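Subject: Re: [homeplans] Anyone moved off Hametetti yet?

Hello all,

I'm sorry it has taken me so long to answer this one. I read it on my phone in a parking lot, meant to write back that same evening, and then we had company for most of a week. I'll quote the part I'm answering and leave the rest alone.

> We have been using Hametetti for the kitchen and the back
> bedroom and I'm getting tired of it. Every time I want to
> print with the measurements showing, it asks me to upgrade.
> I've seen both Nakura and Prekel mentioned on this list.
> Does either one let you get your drawings back out again
> if you stop paying? And can either of them handle a wall
> that isn't square? Ours is an old house and nothing is.

I've used both now, Nakura for most of last year and Prekel from February on, so I can tell you a fair bit about the two of them, probably more than you wanted.

On getting your drawings out: Nakura will let you save a PDF of any plan for free, with the dimensions on it, and that PDF is yours to keep. What it won't do is give you the plan in a form another program can open. When my subscription ran out I could still look at everything, but I couldn't move so much as a doorway. Prekel does let you export the whole project, and I have brought mine back in on a second computer without losing anything except the paint colors. Those came back gray, every one. I wrote to their help desk and had a kind reply the next morning saying they knew about it.

On walls that aren't square, I'd say Prekel again, though it takes some patience. You draw the wall the ordinary way first, then click the corner and type in the angle. If you try to drag it, it jumps back to a right angle and you'll say things you wouldn't want the grandchildren to hear. Our dining room is out by enough that a bookcase won't sit flush, and once I had the angles typed in, the plan agreed with my tape measure all the way around. Nakura can do slanted walls too, but only in the paid version, and then the baseboards don't follow.

As for money, I paid 30 dollars for Prekel, one time, and haven't been asked for another cent. Nakura was 20 a month, and I let that go on far longer than I should have. I did look at Wanigasekara as well, which a lot of the contractors around here seem to like, but it was 395 for the plain license and I'm only trying to decide where a refrigerator goes. It also has over 700 pieces of furniture in the library, and I couldn't find an ordinary drop-leaf table among them!

One tip whichever way you go — before you cancel Hametetti, open every plan and write down the ceiling heights by hand. They don't show on the printout at all, and I had to get the stepladder out again for three rooms.
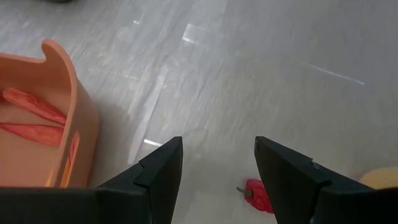
Small red bell pepper on the floor, between the two black fingers.

The other thing I wanted to mention is the phone version. Prekel has one, but it's only good for looking. You can walk around the store with your plan in your hand and check whether a cabinet will fit, and that has been a real help to me, but you can't change anything until you're home at the computer. Nakura's phone app does let you edit, and I'll admit I miss that. If you do most of your planning away from your desk, it might tip things the other way for you.

I'm happy to send you my dining room file if you'd like to open it in the Prekel trial and poke at the angles yourself. Just write to me off-list so we don't fill up everybody's mailbox with attachments. I'm usually at the computer Saturday until lunch — any other day you may have to wait a bit.

Good luck with the back bedroom, and do let us know what you choose.

Warm regards from a fellow owner of crooked walls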